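Sæther Drift steam iron, five months in
Posted Mar 5, 2025

I iron a lot. I know that makes me sound like somebody's nan, but I do alterations from home, mostly hems and zips with the odd bridesmaid's dress when the season kicks off, and half of sewing is pressing. So when my old iron started spitting brown gunk onto a cream linen skirt in September, I had to find a new one in a hurry, and I've been meaning to write this up ever since.

I bought the Sæther Drift. It was on special at the Custhorpe homewares place, and I'd gone in wanting the Prestberg everyone on the sewing forum bangs on about, which they didn't have. The bloke at the counter offered to order one in but I had a skirt to save. (The skirt was fine in the end. White vinegar, cold water and a lot of swearing.)

Right, the good stuff. It heats up quickly. I fill it, flick it on, go and put the kettle on, and it's ready well before my tea is. The soleplate glides beautifully over cotton and poly-cotton and it's got a proper narrow point on it, so I can get between shirt buttons and right up into a collar corner. My last iron had a nose like a tugboat. The steam holes go all the way to the tip as well, and I didn't think I'd care about that until I pressed a dart and it just lay down flat the first go!

The steam itself is strong without being silly. There's a dial with five settings and I live on the third. The top one I save for denim and for the time my friend Lụa Khương turned up with a set of lined curtains that had been folded in a cupboard since she moved house. They took most of an afternoon, with her feeding them over the board and me following along, and there were still ghost creases at the end of it, but I blame the curtains. 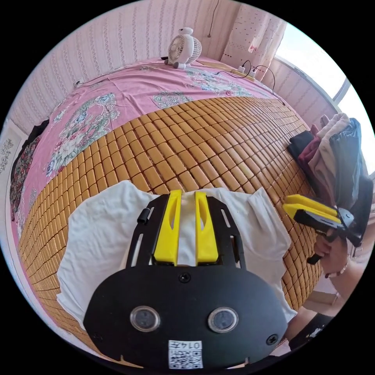 Then there's the cord, and I could go on about the cord for a while. It's long, properly long, and it comes out of a swivel joint at the heel so it doesn't fight you when you change direction. I'm left-handed and most irons have the cord angled so it drags straight across whatever I've just pressed. With this one I've stopped thinking about it. If you're a leftie you'll know how big a deal that is.

Now for the whingeing.

The water tank is small. I refill it twice during a decent pile of shirts, and the filler flap is a fiddly little thing with a catch you need a fingernail for. I keep my nails short for hand sewing so I've ended up using the end of a seam ripper, and I wouldn't recommend that to anyone. The tank is also tinted a very dark grey, very smart looking, and you can't see the water level unless you hold it up to a window. Who signed off on that?

The auto shut-off annoyed me for weeks. It goes off if the iron's been standing still for a bit, fair enough, I'm not against safety. But when I'm sewing I press one seam, go back to the machine, sew the next one, come back, and the thing's gone to sleep on me. It beeps when it turns itself off, too, three sad little beeps. You can't disable it. I've got into the habit of giving it a jiggle every time I walk past. My husband thinks I've developed a tic.

It's on the heavy side as well. I like a bit of weight because it does the work for you on linen, but my mate Thắng Hồ borrowed it for a weekend of quilting and gave it back saying her wrist was cactus. She's gone for one of the light Sondano ones and she's very happy with it. I had a go on hers and found I was leaning on it the whole time, so it really does come down to what you're pressing and how your shoulders are.

A word about delicates, as people always ask. On the lowest setting with a pressing cloth it's been fine on silk and on a very slippery viscose that I hope never to meet again. Without the cloth I got a bit of shine on a dark wool blend, but I'd have got that with any iron and I knew better. I've had no scorching. It dribbled a few times in the first week, always when I'd turned the steam on before it was fully hot, and it hasn't done it since I learned some patience.

Cleaning is easy enough. There's a self-clean button that you hold down over the sink while it coughs and hisses, and the first time I did it a few white flakes came out, so something's working in there. Our water's hard as nails. I've been doing it on the first of the month, or near enough, and using half filtered water when I remember. The manual says tap water is fine. The manual for the last one said that too.

I paid $119 for it, marked down, and at that price I think it's a good buy for someone who sews or who irons a lot of heavier stuff. If you do one work shirt in the morning while your toast is cooking, get something lighter and cheaper, you won't notice the difference. I still wonder about that Prestberg. A couple of people have told me its tank is nearly double the size, and if mine ever carks it I'll probably give it a try.

Four stars from me. It loses one for the filler flap and the beeping.

Edit: a few of you have asked which board cover I use with it. It's a plain cotton one with a layer of old wool blanket underneath that I cut to shape myself. The padded foil covers that come with most boards bounce the steam straight back up and make everything soggy, and they go brown in no time. Have a look in the op shops for a blanket, a shrunken one's perfect.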